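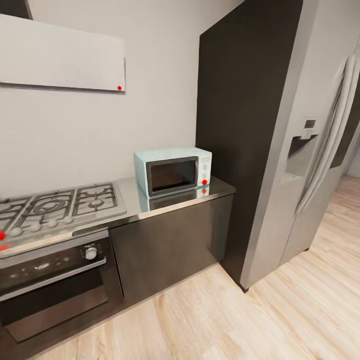
Rhythmic Gymnastics > Hand Apparatus > Ribbons and Sticks

Padia Competition Ribbon, 6 m, with Altoter Stick

Sold by Gratstead Gymnastics Supply
Item no. 600-19

If you have ever spent the half hour before a meet picking a knot out of a ribbon while your gymnast stands there in her leotard trying not to cry, you already know why we are picky about the ribbons we carry. We tried a good many before settling on the Padia, and we have kept it on our shelves ever since because the girls keep asking for it and their coaches keep coming back for more.

The Padia is a satin ribbon cut from one continuous length, with a doubled section at the stick end where all the pulling happens. It has enough body to hold a spiral through a slow passage of music, and it still follows along nicely on the big tosses. New ribbons do come out of the package a little stiff! Give yours a few practices to relax before you use it for anything important, and please don't be discouraged if the first snakes look flat.

It comes with the Altoter stick, which has a slightly rough grip (lovely for hands that get damp under pressure) and a small swivel at the tip so the ribbon can turn freely. The swivel clips on and off with a thumbnail. If your gymnast already has a stick she loves, and many of them do, you can order the ribbon by itself and save a bit of money.

Which length do I need?

This page is for the 6 m ribbon, the one most of our senior gymnasts order. Younger girls generally start on something shorter, and there is no shame in that at all. A ribbon that is too long for the arm swinging it will drag on the carpet and teach bad habits that take ages to undo. When in doubt, ask your coach, and check the current rules for your level before a meet, as programs differ and we can't keep up with every one of them.

Colors

White, lemon, coral, royal blue, violet, and a shaded pink-to-purple that sells out every September when the clubs are choosing music and leotards. The shaded ribbons are dyed by hand in small batches, so two of them will never match exactly. If you are outfitting a group, order them all together and put a note in the comments box, and Aurelia Berchtold in our stockroom will go through the drawer and pull the closest set she can find.

Care

Roll the ribbon loosely after every practice, starting from the free end, and keep it in a sleeve or on a winder. Iron on the lowest setting with a thin cotton cloth over the top. Don't wash the shaded colors. The plain ones can be rinsed by hand in cool water and hung over a smooth rail.

What comes in the package

Padia ribbon, 6 m, in the color you choose
Altoter stick with swivel, white or black
Spare swivel clip
Cloth sleeve

Goes well with

Hiebert ribbon winder
Hiebert half shoes, beige
Gratstead apparatus bag, holds a hoop and clubs too

Ordering and shipping

Orders over $100 ship free. Club orders can be put on account, and Réjean Perron will be glad to set that up for you over the phone. He coached for years before he came to us, so if you get him talking about figure eights, be sure you have a cup of coffee handy.

Unused ribbons may be returned in their sleeve within 19 days. Once a ribbon has been ironed or clipped to a stick we can't take it back, but do call us if something seems wrong with it and we will sort it out with you.

Page updated 23 Apr 2018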